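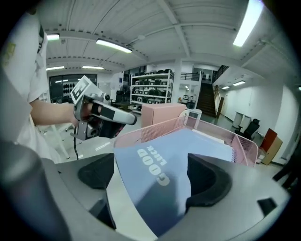
Desk Trays and Stationery — Drornby Workroom

We spent part of December sorting out the desk things in the Drornby workroom. It is a large open space with a staircase up to a balcony, and the small items had been drifting from one surface to the next for most of the year. The notes on this page cover what went where.

The pink mesh tray
Wire mesh, open at the top. It takes a notebook laid in at a slant, and you can see through the sides to what is in it. We tried a solid tray from Remdale first and sent it back.

The notebook
Light blue, spiral bound, with GOOD LUCK on the front in bold white letters. It is for the sign-out list: name, item, time taken, time returned. The previous book had 100 pages and lasted until the end of autumn.

The pink box
Cardboard, kept behind the tray. Spare pens and refills are to go in a box of this kind from now on, so the tray can be left for paper.

Shelving
White metal, four tiers, with black equipment cases in rows. Cases go back on the tier they came from. Labels are on order from Mulder — they sell them in rolls of 1,000, far more than we need, but the smaller rolls were out of stock.

Lighting
Fluorescent lights on the white corrugated ceiling. They are bright enough for reading small print at the desks, so we have put off buying lamps.

Paper stock
Roughly 3,000 sheets of plain A4 at the last check, and 2,000 of the lined. Both are stored upstairs. Please bring down one packet at a time and keep the stairs clear.

Still to do
A second mesh tray for the far desks, in any colour. A lidded tub for paper clips. Zatix list one that should fit beside the tray, but the measurements on their page are for the outer carton, so we have asked them for the size of the tub itself.

Sign-out sheets from the old book are in the folder by the door until the end of the month.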